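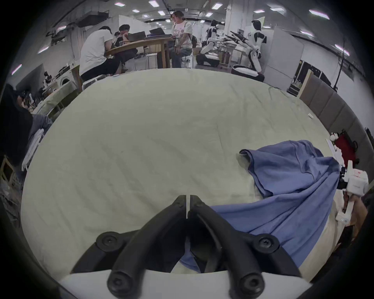
Reltville's old text alert service was switched off at midnight on Tuesday, and I've already had three neighbours on the phone asking where their flood warnings have gone. They've moved to an app called Plandex, run by a firm over in Priltside, and all 3213 of us on the old list have to sign up again ourselves (I know, I know).

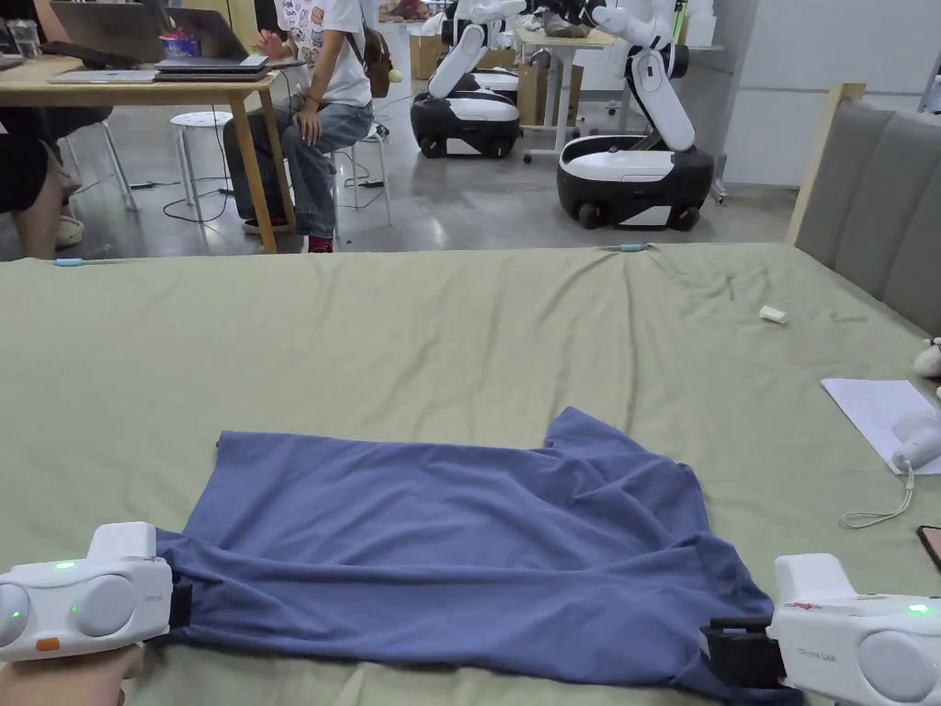
Signing up took me 9 minutes, most of it spent waiting for a code. Menaka Roy at the council told me the codes were slow all morning and that the queue should clear by tonight. I'd got as far as a blue T-shirt spread out on a green sheet, creases and all, by way of keeping busy, when mine finally pinged through! 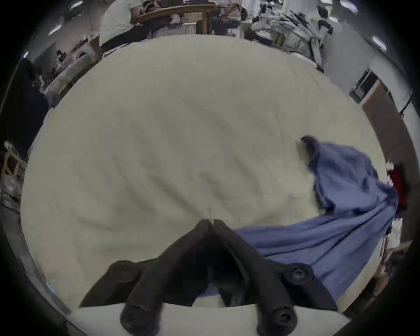

A cream-white sheet over a tabletop.

What bothers me more is the privacy bit. Plandex keeps your location for 60 days unless you go into settings and turn that off, and the switch is buried under "Extras". Nestor Sison, who looks after the contract, says it'll be moved somewhere easier to find in the next update. He wouldn't give me a date, though I did ask twice.

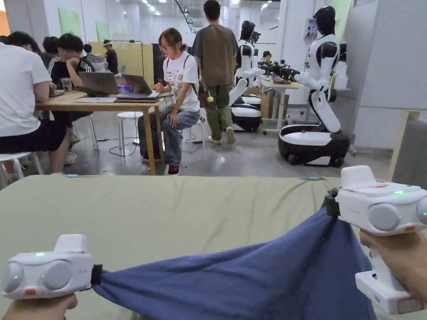 No smartphone?

You can still get a recorded call on your landline. Ring the council's main desk and ask for Maribeth Samonte's team, who'll add you while you're on the line.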